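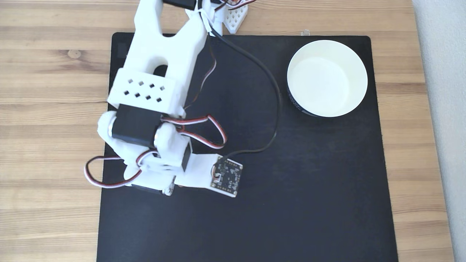
Page last changed: April 20, 2024

Report on the January Visit to the Zenholm Theater, Trivel

The Association's programming and facilities group visited the Zenholm Theater in Trivel during the last week of January. The visit was arranged at the invitation of the theater's management, following its reopening after a long period of building work. Members from six independent theaters took part. This report records what was seen and discussed, for the benefit of members who were unable to attend.

Background

The Zenholm opened as a single-screen house with a balcony. It was later split into two screens by closing off the balcony, an arrangement many members will recognize from their own buildings. The latest work has kept the two screens but corrected the worst faults of the earlier division, chiefly the sound that passed between the rooms and the poor viewing angle from the upper rows.

The main auditorium now has 228 seats. The upper one has 80. Before the work began, the main room held considerably more, and the management described the decision to give up seats as the hardest part of the planning. Sold-out shows had become rare, however, and complaints about leg room had not.

Arrival and Lobby

The group entered by the Mill Street doors, as the front steps were being treated for ice. Box office and concessions are now a single counter, staffed by two people on weekday evenings and four on weekends. Tickets may be bought at any position. Members asked whether this slowed the line for those who wanted only a ticket. The management replied that it does so on Friday evenings, and that a separate position is opened for the half hour before the first show.

The lobby floor is the original terrazzo, repaired in several places. The repairs can be seen, and the color match near the doors is not good. The old display cases have been kept and are used for printed posters. The theater does not use screens in its lobby and has no plans to do so.

Projection

Both booths were open to the group. The main booth contains a digital projector with a laser light source, along with one of the two 35mm projectors that served the house before the change to digital. The second 35mm machine has been taken out and is stored in parts. With only one machine in place, and no platter, the theater cannot at present run a feature from film without stopping between reels. It hopes to return the second machine to the booth, and has set aside floor space and a power supply for it.

Service for both digital projectors is provided by Gredik under a yearly contract. A technician attends twice a year and is on call for faults. The management was satisfied with the response to calls but noted that the contract does not cover the sound processors, a point that was missed when it was signed. Members who are renewing their own agreements may wish to check the wording on this matter.

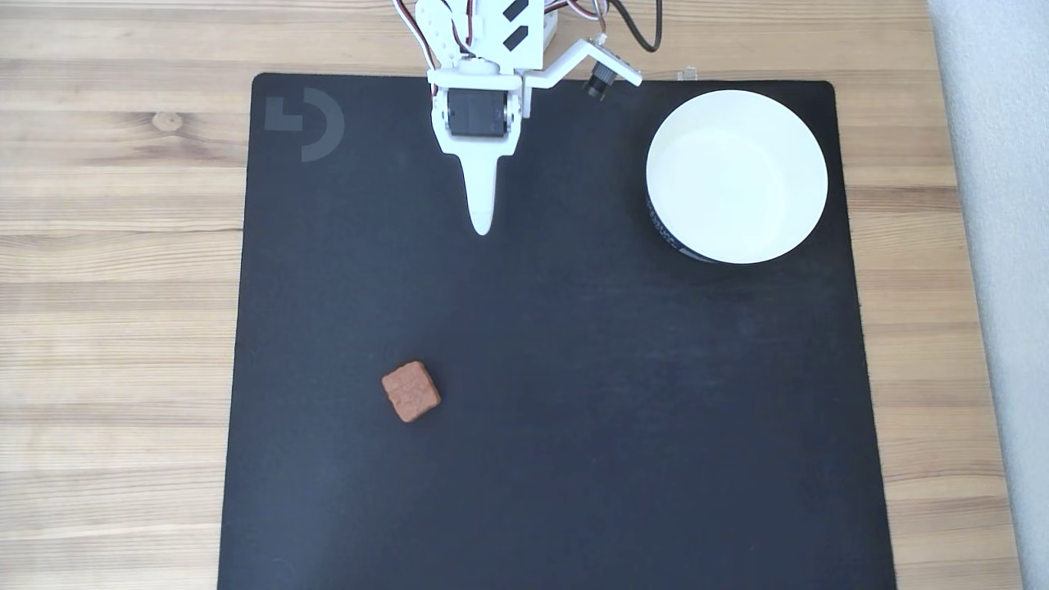

The upper booth is small and can hold two visitors at a time, so the group went up in turns. Heat was a problem there in the past. A new exhaust duct has been run through the former organ chamber, and the fan could be heard faintly in the back row when the room was silent. The management is aware of the noise and has asked for a slower fan to be priced.

Seating

The seats in both rooms were supplied by Jurić. They are fixed seats with a high back, and the arms lift in alternate pairs. The group spent some time in the main room comparing rows. Sight lines are good from row D back. From the first two rows the screen is too close for comfort, and the theater sells these last.

Wheelchair spaces are at the rear and at the middle cross aisle. One member asked whether companion seats could be reserved online. They cannot, and must be arranged by telephone or at the counter. The management accepted that this was a weakness in the ticketing system and said that the supplier had promised a change.

The cup holders are removable for cleaning. Opinions in the group differed on this. Two theaters represented had used a similar design and had lost a number of them to customers.

Programming and Attendance

The main screen carries first-run titles, usually held for two weeks. The upper screen is used for longer runs, foreign-language titles, and repertory. A repertory series of 10 films was in progress at the time of the visit, with one show each Sunday afternoon and a second on the following Tuesday evening. Attendance at the Sunday shows averaged 42 in the first part of the series. The Tuesday figure was lower, and the management had begun to consider a matinee in its place.

There was a full discussion of booking terms. The Zenholm's position is similar to that of most members: studios ask for a minimum run on the larger screen, and a two-screen house has little room to move a title that is not doing well. The theater has had some success in asking for split schedules from the second week. It makes such requests in writing before the title opens, and keeps a record of the replies.

The group also asked about live events. The stage in the main room is shallow and has no wing space, but it is used for talks and for a local choir. Such events are limited to one evening a month so that the booking of films is not disturbed.

Evening Show

Members stayed for the evening show in the main room. Picture and sound were of a high standard. The house lights came up before the credits had ended, which several members noted. The management later confirmed that the lighting cue is set by the playback system and had been entered wrongly for that title.

Matters for Members

The Zenholm has offered to share its seating plan drawings and its cleaning schedule. Members may request copies from the Association's office. The seating drawings are large and will be sent on paper unless otherwise asked.

The group recommends that a session on service contracts be added to the fall meeting. It also recommends a return visit to Trivel once the second 35mm projector is back in the booth.

The Association thanks the management and staff of the Zenholm Theater for their time and for lunch.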